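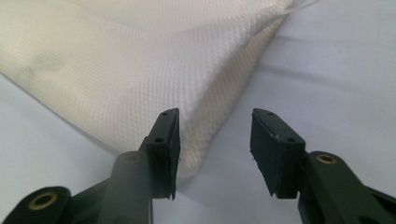 My aunt left me her half of a feud. She also left me a house in Festby, a chest freezer, and a car with a smell, but the lawyer spent most of the meeting on the feud, which concerned a recipe for pickled beets and had been running for 57 years against the woman across the road. The recipe itself arrived in a white woven bag with soft corners and a bit of a wrinkle along the fold, the sort of bag you'd carry a library book in. I had expected a safe. My aunt had once driven to Neravon in a snowstorm to stop that recipe from appearing in a church cookbook, and she had kept it in something you could roll up and put in a coat pocket.

"You're not obligated to continue," the lawyer said. He had the look of a man who'd had to eat beets at both houses.

I told him I lived in an apartment in the city and had no interest in continuing anything. I would sell the house, give away the freezer, and drive the car somewhere windy.

He wrote that down.

I moved in at the start of November, only until the place sold. The woman across the road was on her porch when I pulled up, and she stayed on it while I carried in every box I owned. She was very small and wore a hat with flaps. When I waved, she went inside and turned off her porch light, although it was two in the afternoon and I hadn't noticed it was on.

The recipe was one page long. Beets, vinegar, sugar, cloves, an onion. At the bottom my aunt had written NOT ALLSPICE and underlined it so hard the pen had gone through. I looked it up on my phone and found the same recipe on the first site I tried, posted by someone in another state with a cheerful note about her husband's bowling team. She did use allspice. I felt a small, hot flash of contempt for her, and had to go sit down.

The trouble with a house you intend to sell is that you have to be in it. The real estate agent came up from Kamata, walked through all the rooms, and asked whether the smell was part of the car or had started in the kitchen. She thought we could list it in spring. In the meantime she suggested I "get to know the neighbors, so they don't scare people off."

So I baked something. It was banana bread, which I believed to be neutral. I carried it across the road and knocked, and after a while the door opened as far as its chain.

"Who sent you?" said the woman in the hat.

"I'm the niece."

"I know you're the niece. I've been looking at you for a week. You put your trash out wrong."

I held up the banana bread. She considered it through the gap, then closed the door, took off the chain, opened up again, and cut a slice right there in the hall with a pocketknife. She chewed for a long time.

"Allspice," she said.

"A little," I said. "I thought it needed something."

I have gone over that moment many times since. I'd bought the jar at the Trisidus market the day before. I'd stood in front of the shelf and thought of the bowling woman, and of my aunt's pen going through the paper, and I'd reached out and taken it, and until the word was spoken in that hallway I'd have sworn I was only making banana bread.

The woman put the knife away. "Your aunt," she said, "told the whole town I ruined her engagement party. One pinch. I put in one pinch. She was nineteen years old and she stood on a chair and said it in front of everybody."

"Did it ruin the party?"

"It was the best thing on the table. The young man had three helpings." She wiped her mouth. "Then he asked me who made them."

I waited, and she let me. Behind her in the hall was a wedding photograph, large and well dusted, and it seemed rude to lean around her for a better look. I leaned a little.

"He's dead too," she said. "Nice man. Snored."

It did cross my mind that this had perhaps never been about beets. I kept that to myself, as I had a feeling it had crossed other minds in Festby some decades earlier and been told to keep walking.

She kept the rest of the banana bread and the pan. I went home, and that evening her porch light came on at a normal hour for a porch light.

The next morning there was a jar on my step. No note, just a strip of tape across the lid with the month on it. I put it on the kitchen table and looked at it through most of a cup of coffee. My aunt's recipe was lying there too. I turned it face down, then felt silly and turned it back over. Then I got a fork.

They were better. I would like that understood, because I said otherwise to everyone who asked, beginning with the mailman at ten o'clock that same morning. Too sweet, I told him. And a funny taste, sort of muddy. He nodded and said he'd always been a house-on-the-left man himself, and he looked so relieved to have someone to say it to that I invited him in.

By noon it had gone around town. By one she was out on her porch in the hat with her arms folded, and when I waved she went in and turned off the light.

The agent called in March to talk about the listing. I told her it wasn't a good time. I had forty pounds of beets coming.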